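HOUSEHOLD TEXTILES AND CARE
Handout 2: Folding on a soft surface
Notes: Arnout Willems. Updated April 4, 2025

Bring this to the prac. Reading is still the Findel chapter on garment storage, skip the bit on commercial presses.

Recap from last time
Sort before you fold. By person, then by type, then by where it lives (drawer, shelf, hanging). Most of you sorted by colour, fine for washing, no use at all for putting away.
Fibre content decides how hard you can crease. Read the care label. If the label's been cut out, treat as delicate.

Why the bed
Standard advice is a table at hip height. Most households don't have one free, so the bed it is. Advantages: large, clean, padded, room for piles. Drawbacks: low (backs!), soft, and the bedding moves under the garment. Smooth the quilt first or you fold its wrinkles into your edges.
Dark clothes on a patterned cover: edges are easy to find. Dark on dark, you'll lose the sleeves. Put a light towel or sheet down if your doona is navy or charcoal. 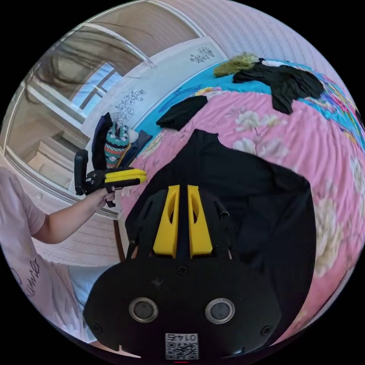

Should a black garment be folded inside out to protect the colour?
For drawer storage it makes little difference, as the drawer is dark anyway. Turn it inside out for the wash and for the line, where rubbing and sun do the fading, then turn it right side out before folding so the collar and seams sit properly.

Basic sequence, long garments
Lay face down, collar away from you.
Shake out once, hold at shoulders, lower hem first. Do not drop it and chase the creases after.
Smooth from centre outwards with flat hands. Not fingertips.
Bring one side to the centre line, sleeve back along the body. Repeat other side.
Fold hem up in thirds for a shelf, quarters for a drawer. Very long things, halve first then thirds.
Turn over, check collar.

Common faults from the September group: sides not parallel, so you get a fan shape at the hem. Sleeve crossing the centre line and making a lump. Pressing down too hard on a soft surface, garment sinks in the middle and the fold creeps. Slide a piece of stiff card underneath if this keeps happening (the Summont boards in the cupboard are OK, please put them back).

Fold width
Pick one width and keep to it for the whole drawer. We use 2 widths in the prac, narrow for drawers and wide for shelves. Measure your drawer at home: inside width, not the front panel. Worked case from the lecture, inside width 483 mm, allow 12 mm clearance in total, leaves 471, so three stacks of 157 mm each. A 360 mm shelf takes two stacks with room between. Somebody asked about rolling. Rolling is good for knits and for suitcases, poor for anything with a collar or a placket.

Where to put piles
Work in the middle, finished piles toward the head or one side, unfolded stuff at the foot. Don't stack finished work on the side you're reaching across. Bulky things (blankets, spare quilts) off to a far corner or onto a chair, they topple and take the pile with them. Sit or stand, either is fine, but if sitting don't twist from the waist to reach the far side. Move yourself. 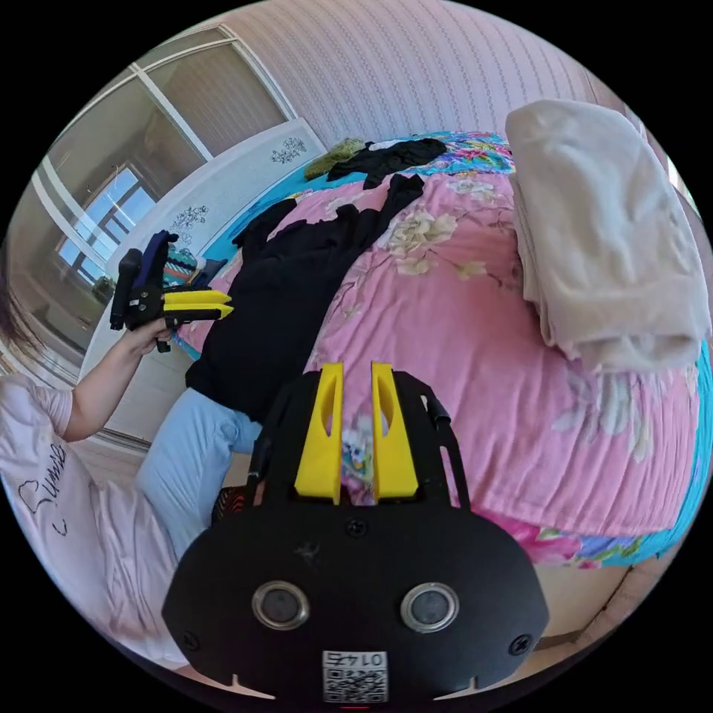 Order of work. Big and long first while you've got the space and some patience left, then tops, then small items. Socks last. If you start with socks you end up with forty little bundles to move every time you lay out something long.

Fuzzy and pile fabrics (fleece, sherpa, chenille)
Keep seperate from black cotton. Lint goes one way only. Fold loosely, don't press, top of the pile never the bottom. Lint roller before folding, not after.

Blankets
Halve lengthwise, halve again, then thirds. Fold edge facing out on the shelf. Two people is easier but learn it alone as well, the assessment is solo. The El Ouafi method (edge to edge on the diagonal) is in the reading, optional, won't be assesed.

For the prac
Five garments from home, one must be long and black or very dark, one with a collar. One blanket or throw. Own lint roller. Heria course card if you need the laundry room after.
Marked on: parallel sides, consistant width, collar flat, pile stands up unsupported. Speed is not marked. Almost everyone rushes the second garment, slow down there.

Write-up one page max. Sketch of your drawer with inside measurements, fold width chosen, working shown.

Next time: fitted sheets. Bring one, any size, queen is hardest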